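Surface and Background Conditions for Sorting Small Household Goods at a Table
Section 3. The work surface
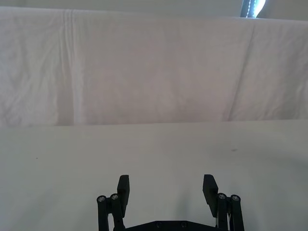 3.1 Table and cloth

Figure 2. Pale gray tabletop with a white cloth sheet hung behind it. A narrow strip of light gray wall remains above the cloth.

The choice of a work surface is often mentioned in one line only, or it is not mentioned at all. In our earlier work at the Muremmont site we also gave it little attention, and we had to repeat a part of the sorting sessions for this reason. In the present section we therefore describe the surface with more detail than is usual.

The tabletop is flat and pale gray (Figure 2). We first considered a white top, but white paper labels and white bottle caps were difficult to find on it, and the sorters spent time searching for items which were directly before them. A dark top was tested at Jurgate. It made the light items easy to see, but it showed every crumb and every thread, and the sorters stopped often to wipe it. The pale gray was a compromise. The majority of the goods in the Fisska list are either clearly darker than this tone or have a colored print, so they can be separated from it by the eye without effort.

The cloth behind the table has two purposes. The first is to hide what is placed along the wall, such as shelves and bags, which differ from one site to the other. The second is to give a calm background, so that tall goods do not mix visually with the things behind them. We do not stretch the cloth on a rigid board. A hanging sheet can be taken down and washed, and it can be carried between the sites in an ordinary bag. Its disadvantage is that it does not always reach the same height. At the top of Figure 2 the wall is visible over it, and near the upper right corner a small dark object with a bright stitched edge shows above the cloth. We accept such differences as long as they remain above the working height.

3.2 Goods

The Mahuika collection was used for all sessions. It holds 1235 articles of the kind which is kept in kitchen drawers, bathroom cabinets and sewing boxes. They were divided into 9 groups according to the place where a household would normally store them, and not according to material. This division was discussed for a long time among the authors. A wooden spoon and a wooden clothes peg have the same material, but few people would put them in the same drawer.

Before each session the goods for one group were brought to the table in a shallow tray. The tray was placed on the floor after it was emptied, so that the full tabletop remained free for sorting. Articles which could roll were laid with their long side parallel to the front edge of the table. Articles with loose parts, for example jars with lids, were closed first.

3.3 Sessions and cleaning

The sessions at both sites were finished on September 5, 2019. In total 3000 placements were recorded. A placement is understood here as one article which is put down at its final position on the table and is not moved again in the same session. Corrections made by the sorter before this moment were noted separately and are treated in Section 5.

The tabletop was wiped with a damp cloth and then dried after every 4 sessions, and also at any time when a visible mark was reported. We noticed in the first trials that a strong cleaning product left a shine on the surface, and under the ceiling lamps this shine was disturbing for the sorters. From then on only water with a little dish soap was used. The hanging cloth was washed when its lower border became gray, and it was ironed before it was hung again. Deep folds were avoided, because a fold throws a shadow line which can be confused with the outline of a thin article.

The height of the table was not adjusted for the individual sorters. This is a limitation of our study, and we return to it in Section 6.

Shares 9 | Comments 4
Contact | Copyright | Back to top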